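Glazes and Firing > Earthenware > Help wanted

Matt turquoise comes out shiny, what do I do wrong?

**mossbucket**
Good evening to all. I have read in this forum for a long time and now I write my first question. Please excuse my English, it is my third language and I learnt the pottery words last.

I fire earthenware in a small Braltora front loader, in the garage. The clay is the white one from Bakke, the smooth one without grog. I bisque at 1000 and this has never given me problems. For the glaze I use the Cemitz turquoise which is sold as matt. The label says to fire up to 1005, and this is what I programmed. I brush three coats and let each one dry before I put the next.

The result is not matt. It is not a mirror either, but it is shiny enough that I see the window in it. On the vertical sides of the mugs it is better than on flat pieces. On flat pieces the glaze is also more green than I would like, and at the edges it becomes thin and I see the white clay. I have made three firings now and all are the same, so I don't believe it is an accident.

My questions are: is the temperature too high, or the cooling wrong, or is the glaze too thin? I can change only one thing in each firing because the kiln takes a long time to fill. I make small plates and mugs, and I have not so many customers that I can throw away pieces.

**slipandscore**
Welcome! Your English is fine, better than mine after a day of wedging.

I would say too hot. "Up to" on a label means that is the top of the range, and a small kiln often goes past what the controller tells you. Have you put a cone in beside the ware? If not, you don't know what temperature you fired to, you only know what the thermocouple thinks.

**mossbucket**
No, I have not used cones. I believed the controller. I will buy some.

**kilnshelf_kate**
I don't agree that it's the top temperature. Matt glazes at this range are mostly matt from the crystals which grow when the kiln cools, and a small front loader with thin bricks drops like a stone. The glaze goes glassy before anything has time to grow. I would leave 1005 alone and slow the cooling down. What does your controller do after the peak?

**mossbucket**
It switches off. There is a hold before, I set 13 minutes, because the person who had the kiln before me had written it on a paper inside the door.

**slipandscore**
There's your problem then. A hold at the top of the range is extra heatwork on top of a firing that is already at the limit. Take the hold out first. It costs nothing and you can see straight away if it helps.

**kilnshelf_kate**
Or move it. Go to the top, no hold, let it fall to 955, and hold it there. I do this with two different matt glazes and the surface is like an eggshell. One of them is a Cemitz, although it's the grey and not the turquoise.

**slipandscore**
Grey isn't turquoise. Copper glazes behave differently and we don't even know what is in this one. I still think the person should change the top temperature before they start to invent cooling programmes.

**kilnshelf_kate**
It's two lines on the controller, it's hardly inventing.

**mossbucket**
Thank you both. I didn't want to cause a dispute. I explain more about the colour, maybe this helps. I want a turquoise which goes in the direction of mint, quite pale, and the surface flat with no shine on the rim. The shape is also near to what I throw, a wide rim and then a shallow well. Mine look as if somebody poured green water in the middle.
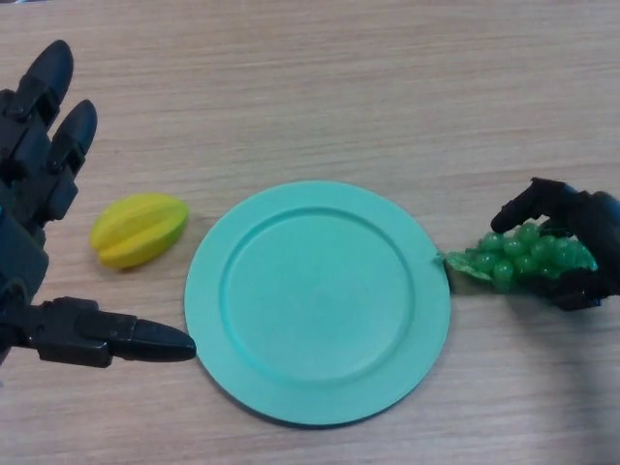
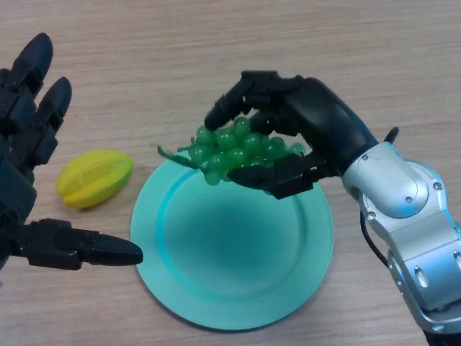
The turquoise in both pictures is the one I mean.

**oldferncottage**
Lovely colour on that light wood. In the second one the well looks darker than the rim, which I find nice, so don't be too hard on yourself if yours pools a little. A bit of depth in the middle gives life to a plate.

**mossbucket**
Yes, a little darker I would accept. Mine is a lot darker, and it is also the shine which makes it look wet.

**slipandscore**
For pooling I would look at how you brush. With three coats on a flat plate it's very easy to end up with double in the well and almost nothing on the rim, as the brush lets go of everything in the middle. Put the plate on a banding wheel and start each coat at the rim, when the brush is full. This would explain your thin edges too.

**mossbucket**
This is interesting. I start always in the centre. I do not know why, I think I saw it in a video.

**tinderclay**
Coming in from the side: has your jar been stirred to the bottom? The matting stuff sinks. I bought a matt glaze at the Werndale market and used the top half of it as a gloss for one whole winter before I scraped up what was lying underneath. It was like cement. After that it was so matt that forks squeaked on it.

**mossbucket**
I shake the jar.

**tinderclay**
Shaking isn't enough. Get a stick in it, then put it through a sieve.

**kilnshelf_kate**
Good point, and one I should have asked first. I stay with my slow cooling, but stir it before you do anything.

**slipandscore**
Agreed on the stirring. And please put test tiles in, not your plates. One flat and one standing up, so that you can compare.

**mossbucket**
I went to the garage and looked. There is a hard layer at the bottom, as thick as my finger. I feel a little stupid, but also happy. So for the next firing I sieve the glaze and start at the rim (I know this is two things, but I cannot now brush wrong on purpose). The programme stays the same, with cones and two tiles. If it is still shiny I remove the hold, and after this I try the 955.

The kiln will be full in December, I think. I will write then what came out.

**oldferncottage**
Please do! And check if the glaze is sold as safe for food before you put those plates on a table, some of the matt ones are only for decoration.

**mossbucket**
The label says yes for food. I will ask Cemitz also, to be sure.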